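4. Operating rules for tabletop manipulation with fragile items

4.1 Scope

The rules in this section apply to a single fixed-base arm with a two-finger gripper, working over a table that is not part of the robot's own mounting. They were drafted at the Nillville site and then applied without change at Lullwood, where the rooms are smaller and the tables vary more. They cover setup, the handling of breakable objects, cable routing, and the conditions under which an episode must be stopped. They do not cover mobile bases or any task in which a person and the arm share the work area during motion.

We use "must" for a rule whose violation voids the episode and "should" for a rule whose violation is logged but does not void it. An earlier version, the Moschos checklist, made no such distinction, and operators tended to treat every line as optional once one of them had been waived.

4.2 Table and surface

The table must stand on its own legs and must not touch the mounting plate. Contact between the two passes arm vibration into the objects and makes small shifts in object position hard to trace. A tablecloth is permitted. Patterned cloths are encouraged for perception work, but the operator must check that no fold lies under an object before the first episode. Cloth hanging over the edge must stay clear of the arm's cables.

Cloth also changes the effective height of the surface. The tabletop height must be measured again each time the cloth is changed, and the lower limit of gripper travel set 6 mm above the measured value. Tasks that need contact with the surface may lower this limit, with the new value entered in the session log.

4.3 Clamps and cables

Clamps used on the mounting plate must be tightened by hand and checked at the start of each session. Clamp handles may extend past the plate but must remain outside the swept volume of the lower arm. Cables on the base should be strapped to the casing. Cables along the upper links need enough slack for full wrist rotation, and the operator must run the wrist through its whole range at low speed to confirm this before any object is placed.

4.4 Fragile objects

Eggs, glass and ceramic ware are treated as one class. For this class the grip force limit is set separately from the default, and approach speed in the last part of the descent is capped at 20 mm/s. The cap applies to teleoperated and autonomous episodes alike. Mean descent time rises under the cap, and we accept this cost.

Fragile objects may share the table with robust ones. Separating them would simplify the safety case but would also remove the clutter that the tasks are meant to include. Where they are mixed, the start pose must place the open fingers beside the target container and not over another fragile item. Figure 6 shows the arm over a mixed layout of this type, with eggs both in a glass dish and directly on the cloth.

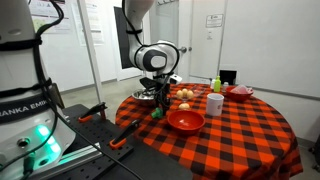
Figure 6. Two-finger gripper pointing down beside a glass dish of eggs on a plaid tablecloth. Bowls, a mug and small bottles share the table; two clamps are attached to the mounting plate at left.

4.5 Stop conditions and logging

An episode must be stopped if a fragile object rolls, if the cloth moves with the gripper, or if any cable touches an object. The operator stops the arm first and opens the gripper only after checking what it holds. Broken items are removed with the arm disabled, and the surface is measured again as in 4.2 before work resumes.

Each stop is logged with the rule number and a short free-text note. The log format follows the Ferketti schema, extended by one field for the object class. Stops must not be deleted from the record, including those later judged unnecessary. The archive holds 4,000 episodes under these rules, and 40 of them were set aside for a second review by an operator from the other site. Disagreements in that review mostly concerned cloth movement, where the wording of the rule leaves open how much motion counts. A threshold based on displacement of the cloth pattern is under test and will replace the present wording if both sites can measure it in the same way.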